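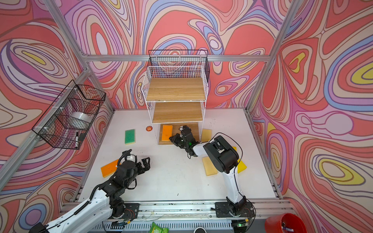

Carnon, Thursday, October 10, 2019

Our project asked whether a small student lab can follow the same safety rules for robot arms as a larger workshop. Noman Butt and I wrote a set of working rules for the two-arm cell and kept to them for the first half of term. This report covers the rules we kept, the ones we changed and what is still open.

The first draft was copied almost whole from the Holanel lab handbook. It was written for one arm behind a fence, and much of it did not fit. With two arms on the same front rail, each can reach into space the other is using. We added a rule that only one arm may enter the shelving unit at a time, and that the other must stay over the table until it is clear.

The second change was to speed. We set one limit for open table work and a lower one for anything near the shelves. Both are written on the start sheet, which two people sign - the operator and the person at the stop button. We logged 288 runs under these rules. Two were stopped by hand, both for a cable that had worked loose at the base of an arm.

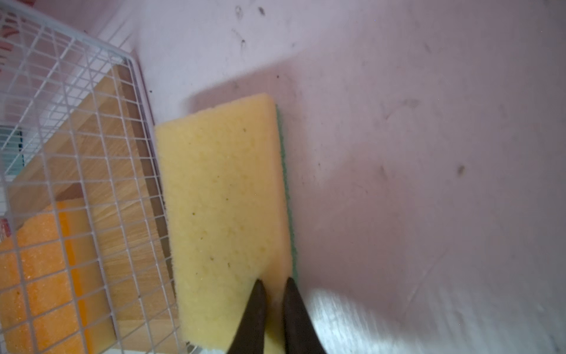 Grip rules took longer to agree than anything else. The draft only said that the object must be "held securely", and Noman and I read that in different ways. We now write down where the fingers should go for each type of object. For a sponge they come down towards one end, and the wrist view is checked before they close. That view also shows what is next to the grip: with the white wire basket this near to the yellow sponge, the operator has to confirm a clear path away from the mesh before lifting. Cleaning went into the same section, as the white surface picks up grey smudges and the foam picks up specks. The table is wiped at the end of each session and the wipe is noted on the sheet.

Still open: the 30 second wait after a manual stop, which Noman thinks is too short, and whether loose items may be left along the front rail. Both go into the next version, due at the end of October.

Eduardo Navarro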